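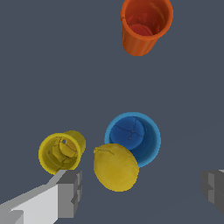
How to check a simulated grasping result before you believe it

Most sim results I get sent come as one number. The Keko policy was reported at almost 400 successes on our cup and fruit set, and I didn't trust it. These are the steps we now follow at Prekville. They take an afternoon, and they assume you already have Plellau installed and your rollouts saved with both camera views.

Step 1. Find out what counted as a success

Open the scoring script and read it. Ours marked a grasp as good when the fingers closed and the object height changed. A cup that gets nudged upward passes that test. Add a hold time and a minimum lift, then score the old rollouts again before you train anything new.

Step 2. Look at the crowded layouts on their own

Pull out every rollout where the target has a neighbor close by. Use the overhead view for this. With a yellow cup in the gripper and a second yellow cup standing beside it, the script has to know which one was asked for. Match by object ID. We had been matching by color, and that was wrong. 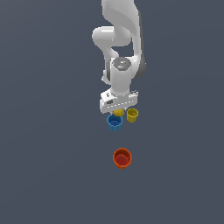

Step 3. Go through the wrist view by hand

Sample 300 rollouts out of the full 2610. Yes, by hand. Stop each one just before the fingers close and write down what is between them. If the target is partly covered, or is covering something else, put it in a separate pile. Don't average the piles together – that is how weak results get hidden.
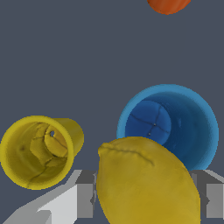
Wrist view with the lemon between the fingers, overlapping the rim of the blue cup.

Step 4. Change the seed, then change the physics

Rerun with new seeds first. After that, lower the friction a little and run it all again. The Massawe baseline barely moved for us. Keko dropped a lot, and I still don't know how much of that is the policy and how much is our contact settings.

Step 5. Report the piles

Give the count for each pile next to the total. Training for 4000 more steps did not fix the covered targets in our runs, so don't assume it will fix yours.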